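Search this archive
Search Browse titles Advanced

Last updated July 2024

4. Shelf Returns and Second Readings

We now turn to what was, for us, the most exciting part of the Tumau material: the books that came back. Earlier work on removal requests in small library systems tends to stop at the decision. A title is kept, moved or withdrawn, and the case is closed. The Tumau request slips let us go a good deal further, and we were delighted by how much they hold.

The collection runs to 700 slips, each tied to one title and one branch. In 40 cases a title that had been pulled was later put back on the open shelf, sometimes in the same room, sometimes in another branch entirely. Skornstead, the smallest branch, handled 7 of these returns, and its slips are wonderfully full. Staff wrote on the backs, in the margins, and once on a bus ticket pinned to the corner.

What do the notes talk about? Mostly reading! A slip for a picture book about a flooded farm was filed by a parent who found the ending too sad. The note added in May by the same parent asks for the book again, for a younger child. We had expected returns to follow formal appeals, and a few did, but many more began with a conversation at the desk.

Subject matter also behaved in ways we did not foresee. Health and anatomy titles drew steady complaints about their plates, yet they were put back faster than fiction. Readers who objected to such books usually asked for a higher shelf or an adult label and seemed content once they had it.

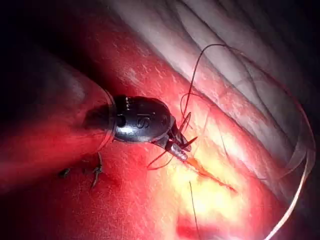
Figure 2. Robotic surgical instrument with its jaws pointed toward an open incision.

The Âu branch gives us a useful contrast. Its slips are short, often a title and a single word ("language," "ghosts," "rude"), and we can say much less about why a book went or came back. We coded these as unexplained and left them out of the comparison in Section 5. Readers who want to try a different coding will find every slip transcribed in the Willoteck index, spelling mistakes included.

One limit should be stated plainly. A slip records a person who bothered to fill one in. Families who simply stopped borrowing a book, or hid it behind the atlases (there is a note on this too), leave no trace here except by luck.

Comments (3)

marginalia_fan: The bus ticket! Is there a scan of it in the index or only the text?

rowan77: Good section. I'd like to see Âu put back in, even as a separate table.

deskshift: We had a "higher shelf" too. Everyone under twelve knew where the stool was.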